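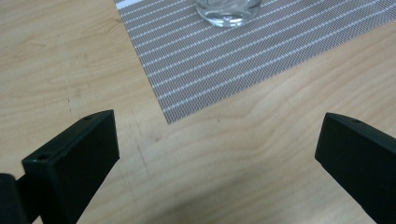
**1/** Equipment budget for the next phase at Ellport is due in December. Posting the working here, mostly so I can find it again. Hand-held grippers for recording demonstrations, plus one arm to run the result on. Table tasks only: glasses, mats, cutlery, small crockery.

**2/** First decision was the ratio of hand-helds to arms. We had pencilled in two arms and two hand-helds. Now it's one arm and four hand-helds. The arm sits idle while people record, and a second one would need its own bench, guarding and power.

**3/** Quotes in so far: Brirkeck and Fludov. Brirkeck sells the hand-held as a complete unit with camera mount and fingers fitted. Fludov sells the body and lists everything else separately. Once you add the mount, the fingers and a case, Fludov is 116 pounds dearer per unit. Lead time is three weeks shorter, though.

**4/** Fingers are a consumable. Budget them as one. The tips wear, the faces pick up grease, and the grip on smooth glass drops well before anything looks wrong. I've put down 27 pairs for the year. If we print our own the cost is small, but someone has to run the printer and check the fit of each pair.

**5/** Same fingers on the hand-held and on the arm, or the recordings lose a lot of their value. Fludov's arm adaptor takes their own pattern only. Brirkeck will send a drawing of theirs if you ask. That moved them up my list more than the price did.

**6/** Clear glass gets its own line. Depth sensing copes badly with it, so the cheaper depth camera option is off the sheet. Plain colour, wide lens, fixed exposure. Saves money, costs us some work on lighting. Two diffused panels per bench, already in stock.

**7/** Props. Always underbudgeted. Tumblers in several wall thicknesses, woven and plain mats, a few different table surfaces. Striped mats seen through a thick glass base are a nuisance case and we want plenty of them. Breakages allowed for: up to 200 pounds. Last year's sheet had no line for this and it all went through petty cash.

**8/** Storage and transfer. Video from four units fills drives faster than the supplier's brochure suggests. I've costed two sets of drives in rotation plus one spare. No cloud line until we know how much of the footage we keep after checking.

**9/** Courtois came back this morning on service cover for the arm: 2417 pounds a year, parts excluded, one visit included. I'd take it for year one and look again after that. Their terms say the cover lapses if third-party fingers are fitted. Have asked in writing whether that means any fingers, or only ones over the rated mass. No reply yet.

**10/** Not in the sheet: a spare arm controller, a force sensor at the wrist, a second recording bench. The force sensor is the one I expect to be asked about. For picking up a tumbler and putting it down on a mat we can manage without.

**11/** Order of purchase, if approved: one hand-held and six pairs of fingers first. Two weeks' use on the real benches. Then the other three, then the arm. Both suppliers hold the unit price for 60 days, so the gap costs nothing.

**12/** Still open: the Courtois answer, delivery charge from Brirkeck, and whether the cases count as equipment or furniture. Finance has views on that last one.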